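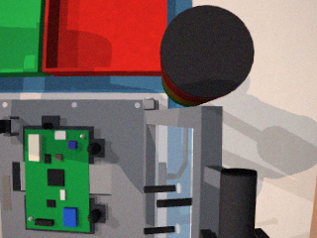
Figure 3. Simulated view of the board station, with the circuit board on the fixture plate and the green and red bins behind it.

Section 3: Running the board station for visitors

This section covers the Prondeo board station when it is shown to the public, for example at the May open day or during a school visit. It assumes the cell has been installed and that the checks in Section 2 have been signed off. For everyday running without guests, go to Section 4.

The demonstration has two parts. The simulated run plays on the large monitor while the host explains the station. The live run follows on the real cell. Always show the simulation first. Guests can look at the layout at their own pace before anything in the room starts to move.

3.1 Before the doors open

1. Switch on the cell controller and wait for the steady ready light.

2. Start the Stareo viewer on the demonstration computer. Do not use the programming laptop. It shows the login screen whenever it wakes up.

3. Open the project named Irero and load scene 313. If the viewer asks whether to update the scene, choose No. Updates are made by the programming team, and an update on the morning of a visit has left us with the wrong grip heights before.

4. Compare the scene with the real station. The green bin must be to the left of the red bin, with the two side by side, as in Figure 3. If the real bins have been swapped for cleaning, swap them back now. The live program does not check bin color.

5. Put the demonstration board on the fixture and close the clamps by hand. Use the practice board from the drawer marked Jarman. Customer boards are never used for visits.

6. Run one full cycle at low speed with the guard door closed and no guests in the room.

Note: The board in scene 313 sits at a slight tilt. Leave it that way. The host uses it in step 4 of the simulated run.

3.2 Setting up the floor

1. Put out the floor tape or check that it is still down. The visitor line is 3 meters from the guard door.

2. Place the monitor so that it faces the visitor line and does not block the emergency stop on the left post.

3. Limit each group to 23 people, counting teachers and guides. Larger groups are split, and the second half waits in the lobby.

4. Keep one staff member at the controller and one with the group at all times. The host should not try to do both jobs, even with a small group.

CAUTION: Guests may not cross the visitor line during the live run, including to take photos. If anyone crosses it, press the emergency stop first and speak to them second.

3.3 The simulated run

1. Start with the scene paused on the overhead view. Point out the board, the clamps that surround it and the two bins. Most groups want to know what the bins are for: in this demonstration green is for passed boards and red is for boards set aside.

2. Ask the group to find the bright blue rectangular part at the lower right of the board. Younger guests like this, and it gets everyone looking at the same place before you go on.

3. Point out the tall cream connector at the upper left. Explain that the program uses these two parts to check which way around the board has been loaded.

4. Show that the board is slightly tilted, and explain that the program corrects for a small angle before it picks anything up. Larger angles stop the run with a message.

5. Press Play. The simulated cycle lasts nearly 2 minutes at normal speed. Talk over it if you like, but leave the last part quiet so that people can watch the board go into the bin.

6. Return to the paused view and take questions.

Note: Shadows in the viewer can make parts of the scene hard to read on an older monitor. Turn up the monitor brightness. Do not change the lights in the scene file -- they are shared with the training scenes and the change will show up there too.

3.4 The live run

1. Tell the group that the real station is about to move and that it will beep before it does.

2. Check that everyone is behind the visitor line.

3. Close the guard door and turn the key to Demo. In this mode the arm is held to reduced speed. It will look slower than the simulation, so mention this before you start.

4. Press the green start button once. Pressing it again during the beep cancels the cycle.

5. When the cycle ends, wait for the arm to return to its rest position before you open the door.

6. Take the board out of the bin, put it back on the fixture and close the clamps. The station is now ready for the next group.

CAUTION: Do not reach into the fixture to straighten a board with the key in Demo. Turn the key to Off and remove it. Keep it in your pocket until your hands are out of the cell.

3.5 If something goes wrong

The viewer opens with an empty window. Close it, wait a moment and open it again. If the window is still empty, load the scene again from the project list.

The station stops with "Board angle". Turn the key to Off, open the clamps, seat the board against the rear stop and close the clamps again. Start the cycle from the beginning.

The station stops with "Board not found". Look for a clamp that has not closed fully. If all clamps are closed, end the live part of the visit and play the simulated run a second time. Report the fault on the form in Appendix B.

The beep does not sound. Do not run the station. The live run is canceled until the sounder has been replaced.

3.6 After the last group

1. Turn the key to Off and hand it in at the front desk.

2. Return the practice board to its drawer.

3. Close the viewer without saving.

4. Write the number of groups and any stops in the station log -- a stop that cleared by itself still goes in.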